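I finally finished the big Gondal novel I've been dragging around since spring, all 1,052 pages of it, and instead of feeling proud I mostly felt like I'd moved out of a house. So I did what I always do when a long book ends and cleaned the kitchen for two hours.

Anyway! A few of you asked how I get through long books with a job and a kid, and I keep typing half an answer in the comments and then losing it, so I'm putting it all in one place.

## I read in the wrong places

My best reading time is the parking lot at swim practice. Forty minutes, nothing to clean, phone in the glove box. I read most of the second volume out there with the windows down, in August, sweating like crazy, and I can still tell you which chapter I was on when the ice cream truck backed into the fence.

Bed is a disaster. I get three pages in and wake up with a crease on my cheek. I used to feel bad about it and now I keep a cookbook on the nightstand, which you can fall asleep on without losing the plot.

The other good one is the bus to Dekerdale. It takes forever and it goes past my mother-in-law's street, so I keep my head down (kidding, Mom) (mostly kidding).

## The page thing

I read 80 pages a week. I tried a daily number once and it made me so grumpy. With a weekly number I can skip two nights for a head cold and make it up in one long bath. Some weeks I hit 96 and feel like an athlete, and some weeks I read the same paragraph about a canal four times and call it done.

My friend Halldóra Ketilsson thinks page goals are awful and says so every time I bring it up. She reads whatever is closest to the couch, quits whenever she likes, and has read way more than I have. So take all this with a grain of salt.

I did quit one this year. It was a mystery set at a winery called Vitis, everybody at book club loved it, and I could not keep the brothers straight. There were five of them! Two had the same nickname! I gave it until the funeral and then took it back to the library.

## Writing in the books

I do it now. Pencil only, and only in my own copies. It started because I bought a used paperback from Sohail Usmani's shop in Altdale and the person before me had argued with the author all the way down the margins. "No she wouldn't." "Again with the horse." It was the best money I spent all year, and I went back the next week and asked if he had any more from the same box. He had one. It was a tax guide, no notes.

My own notes are much duller. Lots of question marks, a few "ha"s, and one grocery list that got onto a title page and is going to live there forever.

## Where the books go afterward

We don't have the shelves. My rule is that if I wouldn't hand it to somebody with a speech, it leaves. The little free library by the post office gets most of them, and my sister gets anything with a ship in it. The rest of the pile sits on the table until I need the table for something else, and then I get very decisive very fast.

The tulip cloth is out again too, all crinkly the way muslin gets, and I'm not ironing it.

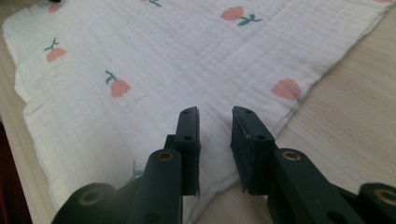
## What's next

Something short, please. I've got a skinny book of ghost stories and a memoir about beekeeping, and I'm leaning toward the ghosts. If you have a favorite under 200 pages, leave it in the comments, and tell me if the dog dies.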